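# Greifer lässt nach dem Nachschmieren Kleinteile fallen

**Robel Worku**

Hallo zusammen, ich betreue bei uns einen Tischarm mit Zweifingergreifer, Steuerung Noluvton. Nach etwa 2000 Zyklen habe ich die Fingerführung neu gefettet, und seitdem rutschen mir glatte Sachen weg. Große Teile gehen super, Bälle und Ähnliches eher Glückssache. Schließkraft steht auf Stufe 8, wie vorher auch. Habt ihr eine Idee, bevor ich das Ding ganz zerlege?

**Jeanie Moffat**

Fett auf den Fingern? Hatte ich auch mal. Abwischen, fertig.

**Joana Bragança**

Jeanie hat wahrscheinlich recht, aber ich würde noch eine Sache machen (ich bin da selbst mal reingefallen!): Wenn die Finger zum Fetten runter waren, stimmt danach oft der Nullpunkt nicht mehr. Also Finger mit Isopropanol sauber machen, Greifer leer ganz zufahren und im Menü neu referenzieren. Dann die 2 Schrauben pro Finger nachziehen und noch mal referenzieren. Bei mir waren danach die Fehlgriffe weg, und die Kraft konnte ich sogar wieder runterdrehen.

Zum Testen nehme ich immer runde, glatte Teile und lege sie in eine offene Box, da merkt man das Rutschen sofort: 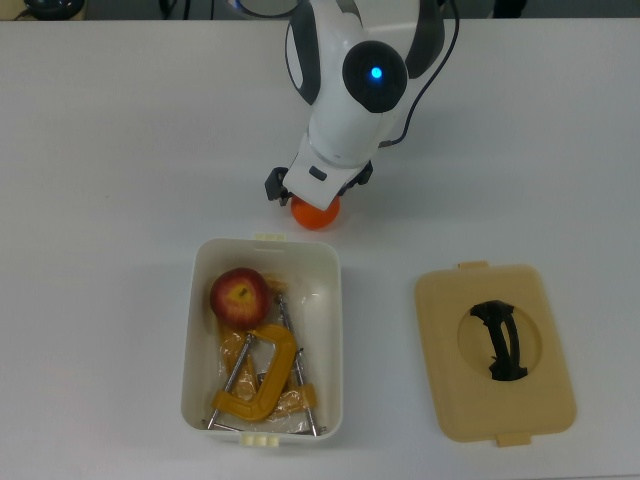

Muss ich nach dem Referenzieren auch die Ablagepositionen neu teachen?

Die Armpositionen bleiben gespeichert, neu setzen musst du nur die Öffnungsweiten des Greifers. Fahr die Punkte trotzdem einmal langsam ab und schau, ob die Finger am Boxrand vorbeikommen.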